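Dalby Bench Gallery: Round Driver Boards

Updated Jan 10, 2022

The Dalby bench takes in populated boards pulled from ventilation and pump equipment, sorts them by outline and puts the usable ones back on the shelf. The current lot came to 136 boards, most of them ring-shaped motor drivers with a central opening for the shaft. Notes were compiled by Domenica Widmer from the bench log. Captions cover handling and identification only; electrical test results are kept on a separate sheet.

Intake
Boards arrive mixed. Kojo Frimpong separates round outlines from rectangular ones before anything is cleaned. Round boards go into bins one at a time, component side up, so that the tall parts don't carry the weight of the board.

Outline and notches
The edge cutouts are the quickest way to orient a round board. Match the notches to the paper template first, then look for the label. Labels get moved or replaced during rework and can't be trusted for orientation.

Electrolytics
Tops are checked for doming at the vent score before the board goes near a supply. Polarity stripe is compared with the template – a reversed part goes straight to the reject tray. Katsuhiko Ishida records the voltage rating where the print is legible. The lot had 3 boards with mismatched ratings.

Terminals
Two-position screw terminals stay on the board unless the housing is cracked. Back both screws out to the stop, check the clamp for leftover strands, then close them lightly for storage. An overhanging block is the first thing to catch on a bin wall, so leave clearance on that side.

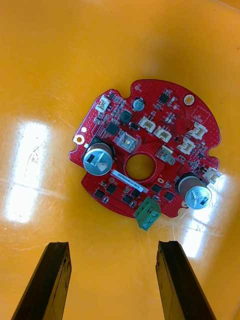
Labels are read before cleaning, as isopropyl will lift the ink on some stock. Enter the full character string along with the colour of the solder mask. Unreadable codes are logged by outline number, with a query to Leonor Patrício.

Storage
Antistatic bag, one board per bag, flat in the grey drawers. Drawer labels will be redone in February.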